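Why a small workshop should not throw away the old cutting oil without asking

In our trade many people change the coolant by the calendar. In August the tank is emptied, because in August it was emptied last year also. I worked with this habit for a long time and I think it is a bad one, both for the money and for the machines.

I will take the case I know. At Broddale, where I look after the turning and milling section, we have a main tank of 3000 litres. For several years we replaced the whole of it each summer. Gayan Dewan, who keeps the accounts, once asked me what was wrong with the liquid we paid to be carried away. I could not answer him. We had not measured it. We only knew its age.

After this we began to measure. The concentration is read with a refractometer every morning at seven, before the first spindle is running, and the acidity is tested with paper strips. The tramp oil from the slideways is skimmed from the surface. It takes me less time than drinking my tea. In the first year we replaced 600 litres and the rest stayed in use, with fresh concentrate added where the reading was low.
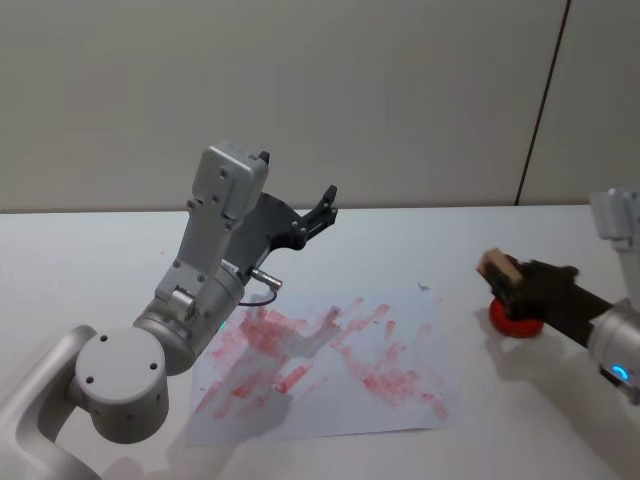 My colleague Cadi Gwynne does not agree with me, and her objection is serious. She says that a reading tells you about concentration, but it does not tell you about bacteria, and the operator's skin will discover the bacteria before the instrument does. This is true. For this reason I do not say that coolant should be kept for ever. If there is a smell after a holiday, or if somebody has red hands, the tank must be emptied and cleaned the same day, whatever the numbers are.

But I do not accept the other argument, that measuring is for big factories only. A refractometer costs us less than one good milling cutter. The small workshop is the place where a spoiled tank hurts most, as there is usually no second machine to take the work.

There is also the matter of water. Ours is hard, and each time we topped up with tap water the minerals stayed behind when the water evaporated. We saw a white crust on the vices and blamed the supplier of the concentrate for it, which was unfair. Now we top up with softened water and the crust has become much less.

I would like the suppliers to speak about these things more openly. Their leaflets give the interval for changing in large print, and the limits for the readings are on the back page in grey letters.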